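Care Labels and Blouse Returns: Term Project Report
I-hsuan Siu and Ehsan Hashemi
Submitted Mon 29 July

Our project looked at why shoppers send back blouses bought online. We worked with order notes from Vidivus, a small womenswear shop that sells mostly through its website.
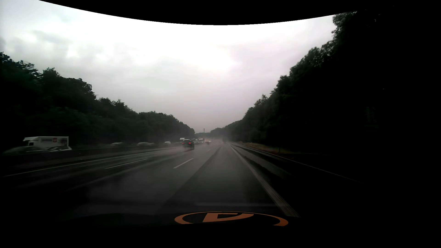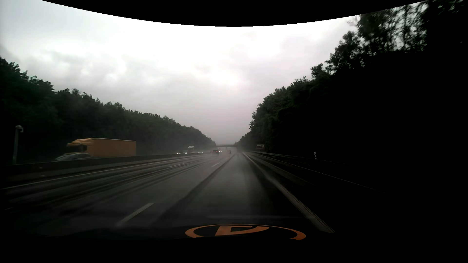 Wet highway, overcast sky.

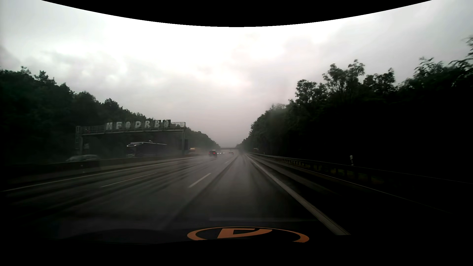
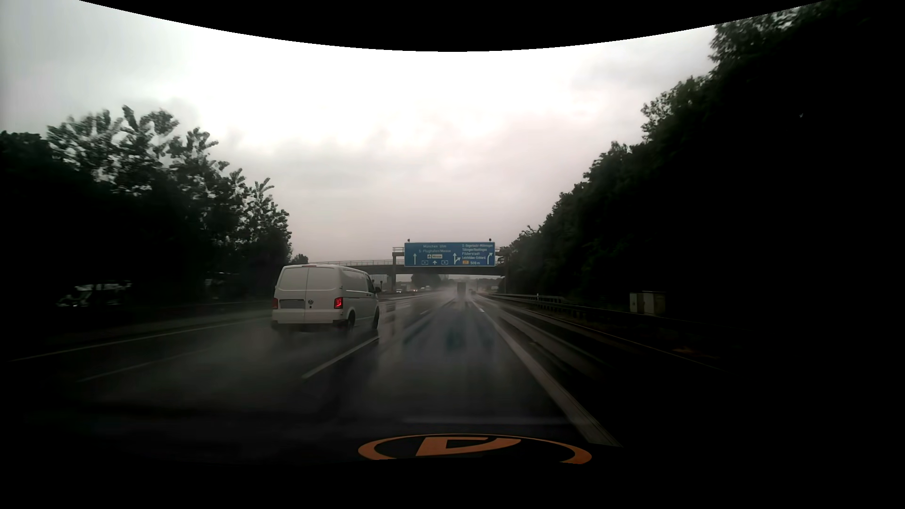 The shop let us read the return slips for two of its blouses, the Meng and the Sarnow. The Meng is a viscose wrap style with long ties. The Sarnow is a plain cotton shirt with a stand collar. We had 21 slips for the Meng and 15 for the Sarnow.

Fit was the most common reason for both. For the Meng, 6 slips also said the fabric was thinner than expected. The product page gave the fiber content but said nothing about weight or lining.

I-hsuan rewrote both pages. She added the sleeve length, the fabric weight and a note on whether a camisole is needed. Ehsan checked the new text against the garments with a tape measure and found that the Sarnow size chart had the bust and waist columns switched. The shop has corrected it.

We asked 16 classmates to read the old and new pages and pick a size. Most changed their choice for the Sarnow. Few did for the Meng, where the ties allow some adjustment.

The new pages go live in September, so we have no return figures for them yet.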